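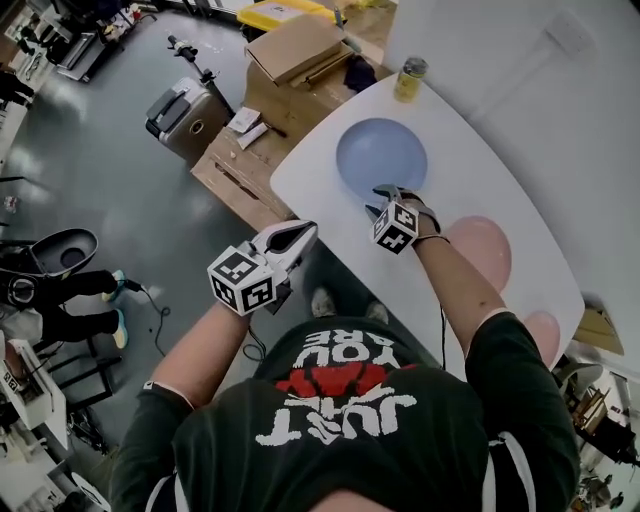

Dela Lamptey 回复:圆球放桌面,先定直径,再定颜色。粉和浅蓝放在一起时,浅色膜透光多,同样的尺寸看上去会偏大,只凭眼睛配对一定会配错。请楼主补充标称尺寸、充气方式、放置时长,不然没法讨论。

标签:桌面布置 / 乳胶气球 / 尺寸控制 / 室内气流

半格尺(楼主):
补充条件。标称 12 英寸,Rirnine 哑光系列,粉色和浅蓝混装,手动泵充空气,不充氦。桌子是白色圆角桌,靠墙放,地面是水泥。用途是 Moldovan 开放日的签到区,球直接放在桌面上,不系线,不加底座,要求从布置完到散场外观不变,位置基本不变。
目前的问题有两个,一是同一袋里的球充到同一泵数后大小不一致,二是球在桌面上会自己挪位置。第一个问题我倾向于归到膜厚,第二个还没有结论。

灰阶:
泵数不能当计量用。手动泵每一下的实际排量取决于行程是否走满、单向阀回漏多少、球嘴套得严不严。你按泵数充,等于把三个误差叠在一起,再去怪膜厚。
做法:硬纸板开圆孔,孔径就是目标直径,充到略大,边放气边过孔,球刚好能贴着孔边通过就打结。乳胶有滞后,从大往小放和从小往大充,同一直径下的内压不同,所以整批必须统一方向。

半格尺(楼主):
圆孔板有。之前是先按泵数粗充,再过板,方向确实没统一过,有的放气,有的补气。今晚改。

量杯朝下:
反对“略大再放”。哑光膜拉过头之后回不来,球嘴附近会留一圈松皮,放在桌上近距离看很明显。开放日签到台,人弯腰写字,眼睛离球不到一臂,松皮比大小不齐更难看。我一直是从小往大充,到板就停,充过了就换一个球。

灰阶:
松皮是过充太多造成的,略大不会。你说的那种情况我见过,是充到梨形再往回放。另外“充过了就换一个”在量小的时候成立,量大不成立。

量杯朝下:
签到桌能有多少。楼主没说量大。

半格尺(楼主):
桌面上用得很少。全场另算,墙面和拱门约 4,000 个,由 Durnevier 那边承包,用电动双头机,和我这张桌子没有关系。我只管桌面。

Dela Lamptey:
那就按桌面讨论,不要混。桌面少量,两种方法都行,关键是同一个人充,同一天充,在同一间屋子里充。充完静置一段再过一次板,刚打结时膜还在蠕变,直径会继续变一点。仓库里充好再搬到展厅,两处温度不一样,过板就白过了。

平流层以下:
说第二个问题。球挪位置,先查风,再查静电,最后查桌面水平。顺序不要反。空气充的圆球自重很小,与桌面接触面积也小,起动需要的力低到呼吸都能推动。楼主把房间顶上的情况发一下,灯、风口、门的相对位置都要。

半格尺(楼主):
走廊一侧的顶面在下面。
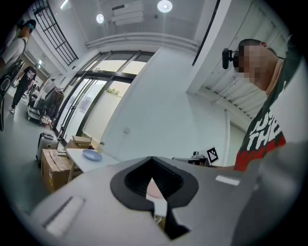 气流这一项我今天试了一遍,用的是土办法:把薄棉纸条用胶带粘在桌沿,看纸条往哪边偏,每换一个位置等它稳定再记。结论是不能只看桌子正上方。两盏圆灯中间有个白色的方形机组,带横向格栅,看样子是空调类的东西,和桌子之间有一段水平距离,我本来没把它算进去。纸条在桌子朝走廊的一侧偏得明显,靠墙一侧基本不动。走廊有人走过时纸条会摆一下,幅度比机组的稳定偏转大,但很快恢复。所以我现在认为挪位置有两个来源,一个持续,一个间歇。

平流层以下:
方法可以,记录方式要改。纸条只给方向,给不了大小,而且纸条离桌面的高度要接近球心高度,贴在桌沿等于测边缘绕流。用细竹签竖起来,线头系在与球心同高的地方再测。另外要分开测:机组开、无人走动;机组关、无人走动;机组关、有人走动。你现在是混着的。

半格尺(楼主):
接受。竹签晚上补。

西墙第三块砖:
我不同意把风排第一。乳胶球和涂层桌面摩擦以后带电,球会往墙上靠,或者互相推开,这个力在干燥房间里比走廊那点风大。楼主擦过桌子没有?干布擦桌子是最常见的带电原因。判断方法很简单,把球转一百八十度再放回原位,受静电影响的话动作会变,受风影响的话不变。

平流层以下:
转球这个判据不严格。你用手去转,手本身就在给球放电或者继续充电,前后两次状态不一样。而且六月,Dirkbridge 的室内湿度不低,静电不会是主因。

西墙第三块砖:
空调开着的房间和室外湿度是两回事。你没有湿度计读数,我也没有,那就谁也别说“不会是”。

平流层以下:
行,这句我收回。楼主有湿度计就放一个,没有就用微湿的布擦一遍桌面,晾干之后复测。如果挪动明显减少,静电那份成立。

Dela Lamptey:
两位说的可以同时成立,不必排名次。处理措施本来也不冲突:湿布擦桌面,关机组或调导风方向,球放在靠墙侧。三条都做,再看残余。

量杯朝下:
直接上透明点胶不就完了。球底一小点,粘桌上,谁也推不动。

半格尺(楼主):
场地方不允许在桌面留胶。点胶撕下来会有油印,白桌面尤其看得出来,我在别的桌子上吃过亏。

量杯朝下:
那用透明圈垫,内径取小一点,球坐在圈里,从正面看不见。圈子和桌面之间不用粘,自重加摩擦够了。

灰阶:
圈垫可以,但圈的边缘要倒角。哑光膜对划痕敏感,毛边会留一道亮线。切割后用细砂纸过一下,再用水冲净粉末。
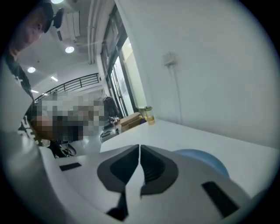

第 2 页

半格尺(楼主):
继续记录。靠墙侧方案先看墙上有没有干扰。墙面右侧有一个插座,接了一根白色细线,往桌面方向垂下来。球如果贴墙放,线会碰到球,碰到就会推。我的处理是线贴墙走,用可移除的线夹压住,球离墙留一掌。玻璃罐留在桌子远端靠墙的位置,不往中间挪,它比球重得多,放中间会把视线压住,登记的人也要绕着它写字。

西墙第三块砖:
线有没有通电,对静电没什么影响,这个不用担心。但插座附近别堆球,签到那天一定有人来充手机,手一伸球就掉了。

半格尺(楼主):
有道理,插座前面那一段空出来。

灰阶:
玻璃罐边上也别放球。罐盖的边沿如果是卷口,可能有毛刺,用指甲背沿着盖子刮一圈,刮得到的地方就会扎球。

量杯朝下:
同意楼上。难得同意一次。

半格尺(楼主):
竹签测完了,分三种状态测的。
机组开、无人走动:靠走廊侧线头有稳定偏转,桌子中部轻微,靠墙侧看不出。
机组关、无人走动:全桌看不出偏转。
机组关、有人走动:靠走廊侧有摆动,中部偶尔有,靠墙侧没有。
随后湿布擦桌面,晾干,机组打开,球放中部。比擦之前挪得少,但仍然会挪。
按这个结果,静电有一份,风也有一份,靠墙侧最稳。

平流层以下:
“挪得少”怎么定义的?

半格尺(楼主):
桌面贴了一条细纸胶带当基线,球心投影偏离基线超过一指记为挪动。粗糙,但前后用的是同一把尺子。

平流层以下:
可以。样本少,不要写成比例,写“减少”就行。

西墙第三块砖:
我补一句,湿布的效果会随时间衰减。人手反复摸桌面、纸张在桌面上拖动,都会重新带电。登记表换成硬板夹,别直接在桌上抽纸。

Dela Lamptey:
现在回到直径。统一方向以后的过板结果如何?

半格尺(楼主):
统一成从大往小放,充到略大,静置后再过一次板。同色之间肉眼分不出大小。粉和浅蓝之间,浅蓝仍然看着大,过板是一样的。松皮没有出现,不过我挑掉了球嘴处颜色发深的那几个,所以不能算是对量杯那条的反驳。

量杯朝下:
挑过的当然没有。不挑再试。

灰阶:
布置本来就要挑球,不挑才不正常。

量杯朝下:
挑球是工序,拿挑过的球来证明方法没问题,是另一回事。我仍然主张到板就停。

Dela Lamptey:
浅蓝看着大,建议给浅蓝单独开一个孔,小一档,按视觉等大来做。两块板分别写上颜色,不要混用。是否采用取决于你的验收标准:按尺子验收就用同一块板,按眼睛验收就用两块。

半格尺(楼主):
验收人只用眼睛。开两块板。

灰阶:
那两块板的材质和厚度要一样。厚板孔壁会刮球,过孔的手感不同,停的位置也会不同。

半格尺(楼主):
用同一张纸板裁的。圈垫今天也裁了,倒角之后用水冲过,晾在架子上。等圈垫干透,再把机组开着放一整夜,明早看基线。

平流层以下:
整夜测的话把门的状态也记上,开还是关。

半格尺(楼主):
关。走廊那侧晚上没人。明早来更新。

本帖编号 745 · 最后更新:2018年6月
本站使用 Cookie 保存您的登录状态与阅读偏好。继续浏览即表示您同意我们的 Cookie 政策。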